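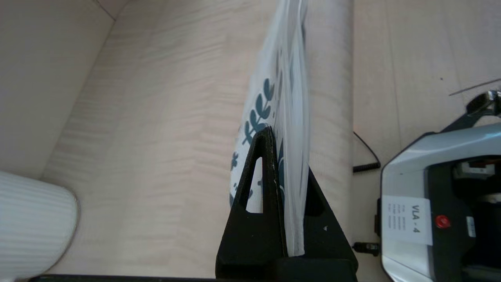

By the faculty advisor, Nellik Robotics Club
Thursday, April 26, 2018

I have been running an after-school robotics club for 8 years now, and I want to make a case for bags. Plain old crinkly plastic bags, the kind with leaves printed on them that you get from a shop and stuff into a drawer. I think every student robotics team in the country should spend a month of its year trying to pick one up.

I know how that sounds! Most of you reading this coach teams that play games with blocks and balls and rings, and those games are great fun (my kids play in the Ulance league every winter and they shout themselves hoarse). But a block is a very forgiving thing. It sits where you left it. It has a left side and a right side, and if the fingers close in the right spot, up it comes. By the second year my students can get a block into a box with their eyes shut, and I'm not sure what the third year is for.

A bag is different every single time. You put it down and it slumps. It's half see-through, so the camera has a miserable time deciding where the bag stops and the table starts. The fingers can come together on one thin layer or on four, and the student at the laptop has to work out what "I've got it" even means when there's almost nothing between the fingertips to push back. One of our freshmen asked me in March whether a bag has a front. We spent the whole session on that question and I don't regret a minute of it.

The usual complaint I get from other coaches is that you can't score it. Fair enough — a rulebook likes a thing that is either in the box or out of it. The judges at Ulance have told me this more than once, kindly. But I don't see why everything a teenager does with a machine has to end in a number. Our kids keep a notebook. They write down what they tried, what the bag did, and what they want to change, and I would put that notebook in front of any judge ahead of a trophy.

The other complaint is money, and there I have more sympathy. Arms are expensive and schools are not rich. We had a grant of 3000 dollars and we still ran short, mostly on cables (so many cables). But the bags cost nothing, and 300 dollars would cover everything else we used up this spring. If your club already owns an arm that spends its summers in a closet, you have what you need to start.

What I love most is the talk around the table. With blocks, my strongest programmers ran the show and everyone else watched. With bags, the kid who folds laundry at home suddenly has opinions, and they're good ones! She told the others to go for the edge and forget the middle, and there was a loud argument, and then they went and tried it both ways.

So before you order next season's game kit, open the kitchen drawer first. Bring in a handful and let the kids pick the most annoying one.

Related
Our first season in the Ulance league
Cable ties, labels and other things we always run out of
What goes in a good team notebook
Should freshmen drive?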